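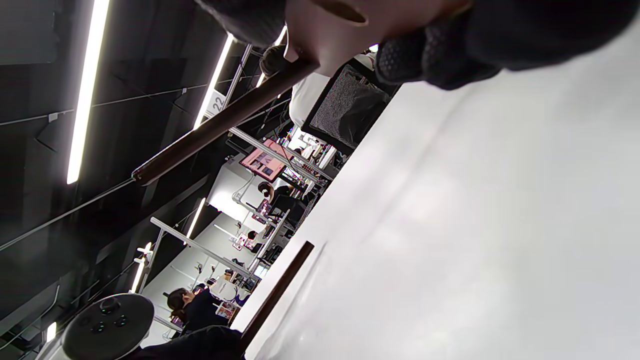 Gloved right hand on the dark wooden rod, station 22 sign behind.

Recording rod demos for the pick and place task, club how-to

Posted November 11, 2020 by the Adley Robotics Club build team. Updates at the bottom.

Read this before your first slot. Quick version of what the old handout said in nine pages. If you only have five minutes, read Setup and Bad Takes, skip the rest.

What you're making

Short demos of one job: pick up a rod, move it, set it down lined up with the strip. The Drovari entry learns from these, so sloppy demos = sloppy robot. We need 200 good ones before the December scrimmage. Good ones. Not 200 files.

Setup

Sign in on the sheet. Station number, your initials, start time.

Glove on the right hand. Pull it down snug so the knit sits flat over your knuckles, a baggy glove changes the outline of the hand and the tracker gets jumpy.

Clear the white table. Phones, drinks, tape rolls, somebody's calculator. All of it goes on the shelf.

Lay the strip down first. Any angle is fine but it stays put for the whole batch. Then the rod.

Chair pushed in. Bags under the bench, not next to it.

Open Stostow on the station laptop, pick "rod_align", type your batch number. Battery should say 120 minutes or better. If it's less, swap now, you will forget later.

Doing a take

Hold the gripper tool in your left hand, loose wrist, lens toward the table. Tilted is OK. Sideways is OK too, the software sorts out which way is up. Fast spinning is not OK.

Press start. Wait for the beep. Count one, two.

Reach in with the right hand and take the rod near the upper end, just below the small dark fitting. Not ON the fitting. Fingers on the fitting cover up the one bit the tracker likes best.

Lift it clear of the table. Hand height, no higher.

Swing it till it's parallel with the strip. Go slow for the last part, slower than feels normal.

Set down, open fingers, back the hand out the same way it came in.

Count one, two. Press stop.

Whole thing should run under 20 seconds. Reset the rod somewhere different and go again. Do 6 in a row, then check them. Don't do thirty and then check them, we had a whole afternoon go in the trash that way.

Checking your batch

Play back at double speed. You want to see the rod the entire time and the glove for most of it. Hand can leave the picture at the edges, that's normal. Rod can't.

Mark each one keep or toss. If your not sure, toss.

Add a note if anything was odd. "Bumped table" is a fine note. "weird" is not.

Bad takes

Lens pointed up so half the shot is ceiling lights. A few lights along one side is fine. When the tabletop goes blown out and you can't find the strip, toss it.

Reflection right on top of the strip. Turn the strip a little, start a new batch number.

Swapping hands in the middle. Toss.

Regrasping. If it slips and you grab it again, keep it, but tag it "regrasp". We want a few of those, seperate folder.

Talking to the person at the next station and drifting. You know who you are.

Forgot the beep. First second is missing and the file won't line up. Toss.

Uploading

Batch folder goes in the Sandhu share, under your station number. Name it station, batch, initials, underscores between, no spaces. Spaces break the import script and then I get to fix it by hand at night.

Shared drive is slow after 4. Start the upload, leave the laptop open, go put your stuff away.

Don't delete local copies until the sheet shows green.

Where we're at

2,932 clips on the share across all the tasks. Rod align is behind, the block tasks got all the attention in the first few weeks. Almost half the rod clips were tossed on the first pass, mostly beep problems and blocked fittings, so those two are worth the extra care.

Before you leave

Glove back in the bin, right side out
Gripper tool on the charger, check that the light comes on
Rod and strip together in the long tray
Log out of Stostow
Sign out on the sheet

Updates

Batch numbers now start over for each station. Old ones stay as they are.
"Regrasp" tag is one word, lower case. Three spellings in there already.
Gloves come in two sizes now, small ones are in the top bin.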